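The Little Laundry Room, Before We Start

Views: 47

Home > Gallery > Rooms

Quick post, more later. We finally get to redo the small room at the back and I wanted it all written down before stuff starts moving. Laundry, storage, odds and ends, all in one small space. Old plan from October is out the window, Chunhua Hou redrew it last week and hers is better. Fewer shelves, more floor.

Notes on what stays and what goes, under the picture. Sorry for the typos, doing this standing up.
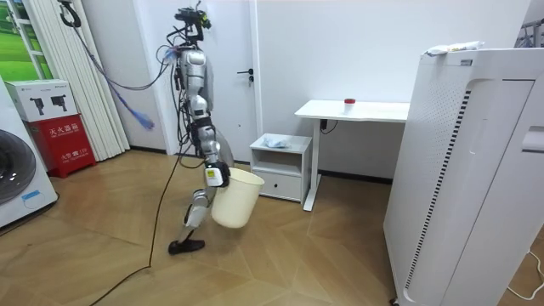
Yichen Lu, rooms editor
March 28, 2018

Cream-white bucket, parquet floor, white door behind. Floor stays. Everyone asked, yes, it stays.

Washing machine, far left. White front loader with the round grey door. Staying put, the plumbing is there and I'm not paying to move it. Wants a shelf over it though. Fevari does one 19 inches deep, waiting on a price.

Blind. White vertical one, goes all the way to the floor. Florante wants a roller blind insted. Still arguing.

Red extinguisher cabinet, 灭火器箱 on the front. Not moving, don't ask. The white cardboard box on top does need a new home.

Nightstand by the door. Open shelf, one drawer, pale blue plastic bag on top. Going to try it as a place for pegs and detergent. Yeshi Mamo says paint it, I say leave it white.

Door. Dark lever handle, fine as is. Hooks on the wall beside it, 4 to start with, maybe 6 if they fit.

Still to buy: hooks, a lidded bin, a decent mop. Zhenhua Zou has a spare drying rack we can have, needs picking up.

Budget is tight so most of this is just moving things arond and being strict about it. Shelf first, then hooks. More pictures when the shelf is up.

Filed under: laundry, small rooms, storage

Next gallery: Ivby hallway, coats and shoes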